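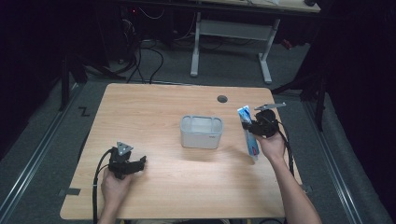
Toothpaste and the little grey bin

So the bathroom drawer has finally been dealt with! I'd been putting it off since March, when we moved to Hengate and I tipped everything from the old cabinet straight in and shut it (with my hip, it was that full).

I started by taking the whole lot out to a table, a pale wooden one with plenty of elbow room, and going through it a bit at a time. If you try to sort a drawer while it's still in the drawer you just stir it. There were up to 140 hair grips in there, plus seven hotel soaps and a Junska hand cream I'd accused my sister of pinching. Sorry, sis.

The bins are the small see-through sort with rounded corners, frosted so you can tell roughly what's inside but it doesn't look a mess. One for teeth, one for plasters and tweezers, one for hair. Toothpaste goes in the teeth one, and I've decided tubes live cap down from now on, because I'm fed up of squeezing and rolling and getting nothing but air.

I did wonder about the tall caddy from Midden but it's far too deep for our drawer, and I'd only lose things at the bottom again. The towels are next. I've got my eye on the shelf above the boiler, if I can get the old paint tins off it first.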